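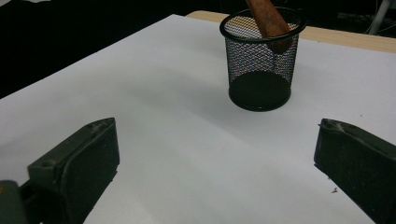

Hand-held gripper, bench cell: frequently asked questions

Applies to the Zuvow hand-held gripper and the cup bench. Last revised Thursday, August 23, 2018. Questions not covered below go to Latrice Calloway.

What does the bench consist of?

A wooden table, a white sheet laid over it, the gripper with its own camera, and whichever object set is on the rota. For the cup task the set is the black wire mesh pencil cup with one wooden utensil standing in it. Other sets have their own page.

Why is the sheet white and matt?

The fingers are dark and so is the cup. Both need to stand out from the surface in the camera view. A glossy sheet was tried in July and withdrawn, as the lamp reflection moved with the camera and upset the tracking.

Does the sheet have to cover the whole table?

No. A strip of bare wood at the far side is acceptable, provided the work area is on white. Keep the edges straight. A curled edge will catch a finger.

How clean does the sheet need to be?

Wipe it before each session with a dry lint-free cloth. Small specks do turn up near the fingers, usually fibre or worn pad material. One or two will not spoil a recording. If specks keep coming back in the same place after wiping, check the pads for wear.

What should I see in the camera view before I start?

Both fingers, one low on each side, with clear white sheet between them. The cup should stand near the top of the view, in line with the gap. If one finger sits noticeably higher than the other, the camera bracket has slipped. See the next question.

How do I reset the camera bracket?

Switch the gripper off. Loosen the 4 bracket screws by half a turn, no more. Square the camera against the rear stop, then tighten the screws in diagonal pairs. Switch on, open the fingers fully and compare the view with the reference print inside the cabinet door. Repeat if needed. Do not correct the view by bending the bracket.

It doesn't matter if the top of the utensil is out of view – the rim of the cup must be in.

How often are the finger pads changed?

Every 700 grips, or sooner if the inner face is shiny, torn or lifting at a corner. The count is on the handle display. Write it on the sheet in the cabinet before you reset it.

How do I change a pad?

1. Open the fingers fully and switch off.
2. Peel the old pad from the top corner downwards.
3. Clean the face of the finger with the wipes supplied. Leave it for 5 minutes.
4. Line the new pad up with the top edge and press down from the middle outwards.
5. Leave the gripper closed on the spacer block for 12 minutes before use.

Pads are changed in pairs. A new pad facing a worn one makes the cup turn as it is lifted.

The fingers are scuffed on the outside. Is that a fault?

No. Dust and worn spots on the outer faces are normal. Wipe the dust off. Report cracks, a loose screw, or any play you can feel when you rock the finger by hand.

Can I use a different cup?

Only the ones in the tray marked Ostrowski. They are all mesh with a solid base and a rolled rim. Plain-sided cups behave differently in the grip and have their own settings.

The software loses the cup. What should I check?

Lighting first. Mesh lets the white sheet show through, so under a strong lamp the sides of the cup fade and only the rim and base are picked up. Turn the lamp down one step. If that fails, wipe the lens, then run the exposure routine in Justeck with the cup removed and the sheet bare.

Soft shadows from the fingers and the cup are expected. Hard-edged ones mean the diffuser is off.

Does the background matter?

Less than people think. It can be dark, and stands or cables further back do no harm if they stay still. Keep cables off the sheet itself.

One finger closes before the other. Can I adjust it?

Small differences can be taken out with the trim screw under the handle cover. Turn it a quarter turn at a time and test on the spacer block, never on the cup. If a full turn makes no difference, the drive link is worn and the gripper goes back to Zisham for repair. Tag it with the serial number and the grip count.

Where are the spares?

Pads, wipes and bracket screws are in the cabinet, second shelf. Spare sheets are rolled, in the tube behind it. Lay a new sheet flat overnight before fitting.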